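Reading the Cloltari reprints against the original issues

2023-11-14

I finished the second pass through the Curine edition of Cloltari last week and have enough notes to write up the method. The results are thin in places. This post covers how I compared the two versions, what changed between them, and what I think a review of a reprint should say and usually doesn't.

Background for anyone who has not read it: Cloltari ran for 44 issues from Nulter, in black and white, on cheap paper. It was out of print until Curine put the whole run into 2 hardcovers. Most of the reviews I have read treat the hardcovers as the work itself. They discuss the story, the pacing and the ending, and give the physical book one line about the nice binding. A reader coming to it cold would not learn from these reviews that some pages were relettered, that the page turns moved, or that the letter columns are gone.

I own a full run of the issues, bought as a single lot in April. Condition varies. Two of them have water damage along the bottom edge, and I used library copies for those.

The comparison was done one spread at a time with both versions open on the desk. For each page I logged the issue and page number, the matching page in the hardcover, which side of the spread it fell on in each, and any change to the art or text. The log lives in Kivi, a small cataloging program I already used for my own shelves. It is not designed for this. Custom fields are limited to short text, and there is no way to link one record to another except by typing the same code into both. I would use a plain spreadsheet next time.

A page was marked as changed only if I could point to a specific difference at reading distance. Slightly darker blacks did not count. A filled-in area of hatching did count, if the lines could be told apart in the original. This is a judgment call and another reader would get a slightly different total. Mine came to 353 pages with a change of some kind, side of the spread included. 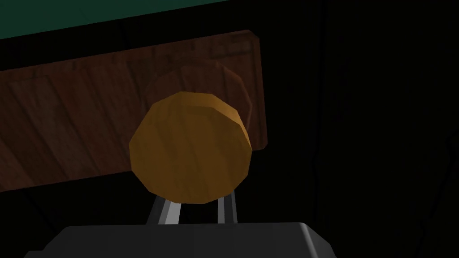
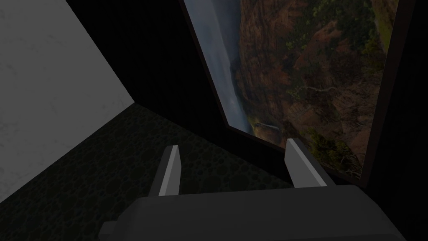
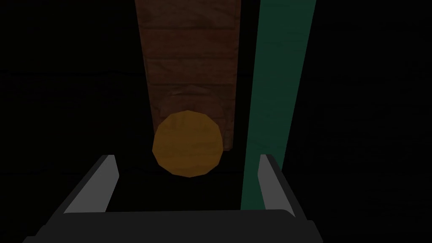
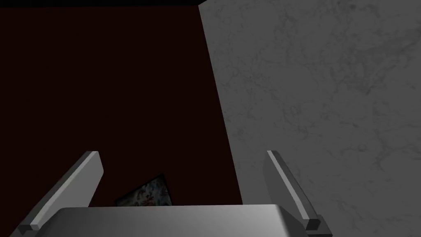 by Ellen Trusk

The most common change is the side of the spread. In the original issues the story starts on a right-hand page, with the inside front cover facing it. The hardcovers drop the covers into a gallery at the back of each book and run the chapters together with no blank pages. When a chapter has an even number of story pages, the next one starts on the same side as the last. When a chapter has an odd number, everything after it flips until another odd chapter flips it back.

This matters more in Cloltari than it would in most serials. The comic relies on page turns for its reveals, and it does so in a fixed way: a question or a noise in the last panel on the right, then the answer after the turn. With the pages flipped, the answer sits directly across from the question and the reader's eye picks it up early. The long corridor sequence in issue 19 is the worst case. In the Nulter printing there are three turns in a row, each one opening on a larger panel than the one before. In the hardcover those panels face their own setups, and the sequence reads as a run of ordinary pages. I had read reviews calling this section flat. Having read it both ways, I think the reviewers were describing the layout of the book they had.

Relettering comes next, at 115 pages. The original lettering was done by hand and is uneven, with cramped balloons in the early issues. Curine replaced it with a font on pages where, I assume, the source material was poor. The edition says nothing about which pages these are. The font is a decent match in shape and a bad match in weight - it is thinner than the hand lettering, so whispers and normal speech come out looking the same. The hand lettering used a lighter pen for whispers and kept the balloon outline solid. That distinction is lost on every relettered page, and at least one conversation in the second volume depends on it. Two characters are talking at a table and one of them drops her voice halfway through so that the other people in the room can't hear. In the reprint she appears to say it out loud, and it is hard to see why no one reacts.

Changes to the wording are few. I found corrected spellings, one corrected date, and a line in issue 31 that was shortened to fit the new balloon. The shortened line drops the word "again." I would have left it in. It is the only hint before the final chapters that the event has happened before.

Art changes are mostly a matter of fine line closing up. The night scenes lose the most. There is no redrawing that I could find, and no cropping beyond a narrow strip at the inner margin, which the thick binding partly swallows anyway.

Then there are the missing letter columns. I go back and forth on whether this belongs in a review. The columns were not part of the story. They did carry corrections, though, including a reply in issue 12 that explains a printing error in issue 10, where two pages ran in the wrong order. The hardcover puts those pages in the right order with no note. A reader of the reprint is better served on that point than the original buyers were, and should probably be told.

My view is that a review of a reprint has two objects and should say which one it is judging at any given point. A paragraph on pacing should state which version was read. If the reviewer has only seen the reprint, that is fine, and one sentence is enough to say so. Criticism of film on disc settled into this habit a long time ago, with transfer notes kept apart from the review of the film. Comics reviews mostly have no such section. I don't think one needs to be long - spread alignment, lettering, line quality, and contents left out would cover nearly everything I logged.

The hardcovers are still the only practical way to read the series, and I would recommend the first volume with few reservations. The second has most of the relettered pages and most of the flipped spreads. For issues 19 through 23 in particular, the originals are worth tracking down.

I still need to clean up the log. Several entries use hardcover page numbers from the printed folios, and others use my own count from the title page, from before I noticed that the folios skip the chapter openers. Once those are reconciled I will export the table and add it to the downloads page.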